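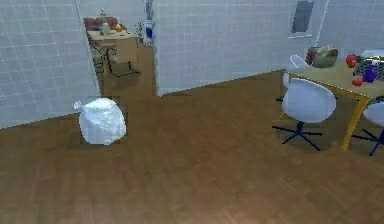

How long can you keep a library book in Kotbridge?

Four weeks, plus one renewal if no one else has asked for it. After that the fine is 10 cents a day, and it keeps running on holidays.

The Bees of Vosari

The letter came on a Sunday, pushed under the door by hand. It said that my mother owed the Kotbridge Public Library $1,161 for a book called The Bees of Vosari, by a man named Böttcher, checked out in the spring of 1982.

My mother had been dead for two years, so I read it with more interest than alarm. She had never kept bees. She had never, as far as I knew, wanted to. She had once swatted a wasp with a loaf of bread and then served the bread.

The letter was signed Hannelore Gasser, Head of Circulation, in ink that had been pressed hard. At the bottom she had added, "A reply would be appreciated."

I went down the next morning during my break. The library has a new front desk, shaped like a kidney, and Mrs. Gasser sat in the inside bend of it with her glasses on a cord. She had been there when I was in second grade. She had looked exactly as old then.

"You're the daughter," she said.

I said I was, and that my mother had died, and that surely there was some kind of limit.

"There is a limit on DVDs," said Mrs. Gasser.
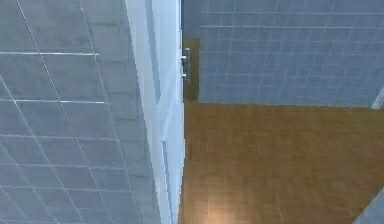 Gray tile, white edge.

I asked what the book had cost when it was new. She turned the screen so I could see. Six dollars and fifty cents. I pointed out that for the price of the fine my mother could have bought a copy for every person on our street, and for most of their dogs.

"She could have," Mrs. Gasser said. "She didn't."

We looked at each other for a while. A man came up to ask about the printer and went away again without asking.

"If you bring it back," she said finally, "I can mark it found. Found books don't carry a fine. It's a hole in the system. I have written to the county about it."

So I went home and searched. My mother's things were in nine boxes in my spare room, and I had labeled them at a low point, so that six of them said MISC and one said WHY. I found her tax returns. I found the instructions for a blender we'd given away when I was in high school, and a Stindero board with all the little brass ships still in the bag, which pleased me until I remembered how she played. She moved your ships when you went to the bathroom.

The book was in WHY. It had a green cover and it was heavier than it looked, and it fell open to a page near the middle as if it had been waiting there with its coat on.
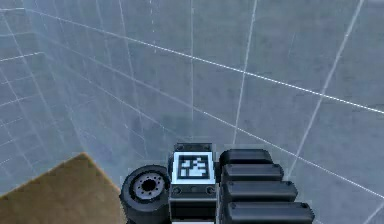 Someone had been writing in it. The margins were full of pencil, in two different hands. One was my mother's, which leaned backward like a person avoiding a kiss. The other was small and upright and pressed hard.

"This is nonsense," said the upright hand, next to a paragraph on queens.

"You've never met a queen," said my mother's.

"I have met you."

It went on like that for two hundred pages. They argued about smoke. They argued about whether Böttcher had ever been stung, and agreed he hadn't been stung enough. On page 88 the upright hand wrote, "Thursday, same bench?" and underneath my mother had written, "Bring the good cheese." After page 204 there was no pencil at all. I checked every page to the index.

I sat on the floor with it until it got dark, and then I made a sandwich and sat back down.

In the morning I put the book on the kidney-shaped desk. Mrs. Gasser didn't open it. She squared it up with the edge of the counter, using both hands.

"Any damage?" she asked.

"Some writing," I said. "In pencil."

"That's against policy."

"What happened after page 204?"

She typed for a long time. I don't think she was typing anything in particular. 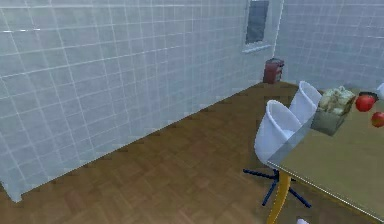
THE BEES OF VOSARI
By Sieglinde Kuhlmann
Fiction | continued

"Your mother said the ending was obvious," Mrs. Gasser said. "I said she should finish it before she talked like that. She said she would finish it when I apologized."

"For what?"

"I said something about her cheese."

She stamped the book, though they haven't used stamps in years and she had to get the thing out of a drawer and bang it twice to make it work. Then she slid it back to me. She had checked it out again, in my name.

"Four weeks," she said. "There's a bench out back, if you don't have a good lamp at home."

I asked if it was a nice bench.

"It's a bench," said Mrs. Gasser. "I have my lunch there at noon."

I read as far as page 210 that night. Böttcher was losing a swarm over a river and being very calm about it. I got out a pencil and wrote "Coward" in the margin, and in my lunch bag I packed the cheddar, the one from the back of the fridge with the wax still on.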